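Last updated: 15th October
Submitted by: Evaluation Desk, Mohmand

Support log: Gundari two-arm tabletop station, household sorting package
Supplier: Olleck
Ticket 242
Status: open, awaiting supplier response

Summary of the issue

The station is under review for use with soft household goods. During routine evaluation the reviewing team recorded two difficulties. First, the grippers do not hold thin plastic bags consistently when the pick point is chosen by the Skurby control software. Second, fabric handles are sometimes gripped too close to the fingertips, and the hold is lost when the arm begins to lift. Rigid items have given no cause for complaint and are outside the scope of this ticket.

The supplier is asked to state whether the behavior described below falls within the expected performance of the package, and whether a settings change is available under the current service agreement.

Equipment and settings at time of report

Both arms are fitted with the standard black grippers and wrist cameras. Skurby is running release 16 with the default soft goods profile. Grip force is set to 25 on both sides. No third-party tools have been installed. The table was laid out with a canvas tote bag, a mesh basket, a pink shelf and a plastic shopping bag with a piece of crumpled film on top.

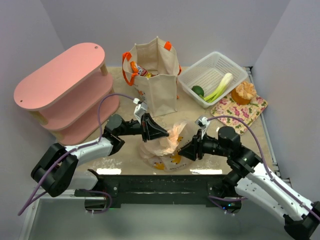 Step 1. Confirm arm alignment

The alignment routine was run from the Skurby service menu on both arms. It completed without an error code. The team then moved each gripper by hand control to the center of the table and compared the height shown on the console for the left and right sides. The readings agreed within the tolerance given in the Gundari setup guide. Alignment was ruled out as a cause.

Step 2. Test the plastic bag with automatic pick point

The bag was tied and left in the middle of the table. The automatic routine was then run with no operator input. In several runs the software selected a point on the wide, flat part of the bag, and the fingers closed on a single layer of film. The film slid out during the lift. No fault was entered in the software log, and the task was reported as complete. The reviewing team considers the false completion report to be the more serious matter, as an unattended station would continue to the next item.
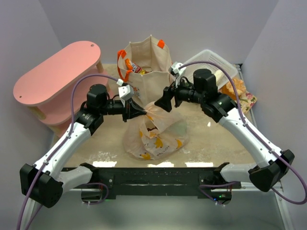

Both grippers over the tied bag, tote bag behind.

Step 3. Repeat with lower approach speed

Approach speed was reduced by one level in the soft goods profile and the routine was run again. The choice of pick point did not change. The setting was returned to its default value. Please note that the menu label for this setting differs from the name used in the printed guide, and the guide should be corrected.

Step 4. Test the tote bag handle

The tote bag was selected as the second test item. An operator directed the gripper to the orange handle by hand control. With the strap held well between the fingers, the lift was satisfactory. With the strap held near the tips, the hold was lost in 2 of the runs. Raising the grip force did not correct this. The wrist camera view was judged adequate for placing the fingers, and the team has no complaint regarding picture quality.
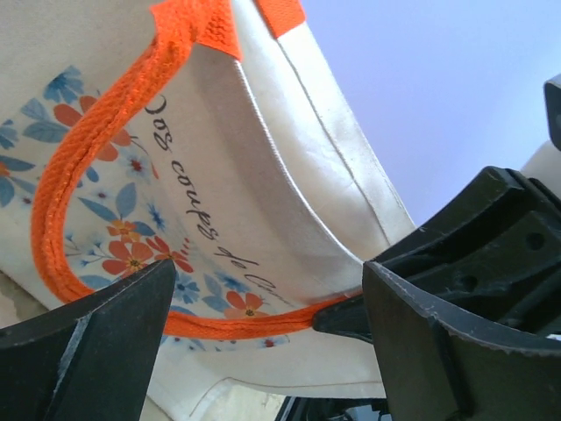 Wrist camera view, orange handle at the right fingertip.

Step 5. Test the plastic bag with manual pick point

The team returned to the plastic bag and set the pick point by hand, on the twisted plastic next to the knot. The gathered material gave the fingers more to close on, and results were better than under the automatic routine. The manual pick point could not be saved to the profile. After each restart the software went back to its own selection.

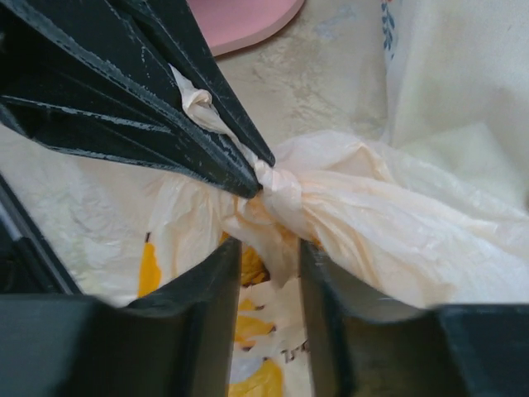

Gripper closed on the twisted tail beside the knot.

Findings to date

The mechanical condition of the station does not appear to be the source of the problem. The fingers show some surface scuffing, and the supplier is asked to confirm whether this affects the service interval. The automatic pick point selection for thin film is considered unsuitable in its present form. The fingertip hold on fabric straps may be a matter of operator training, but the guide offers no instruction on the subject.

Requested action

1. Olleck to advise whether a saved manual pick point can be enabled in Skurby release 16.
2. Olleck to explain why a dropped item is reported as complete.
3. Olleck to supply written guidance on grip depth for straps and handles.
4. Olleck to confirm whether alternative finger pads are offered for the Gundari station, with price and delivery time.

Interim instruction to operators

Until a reply is received, plastic bags are to be handled under manual control only. The automatic routine may remain in use for rigid items. Settings in the soft goods profile are not to be changed without an entry in this log.

Supplier reply: none recorded.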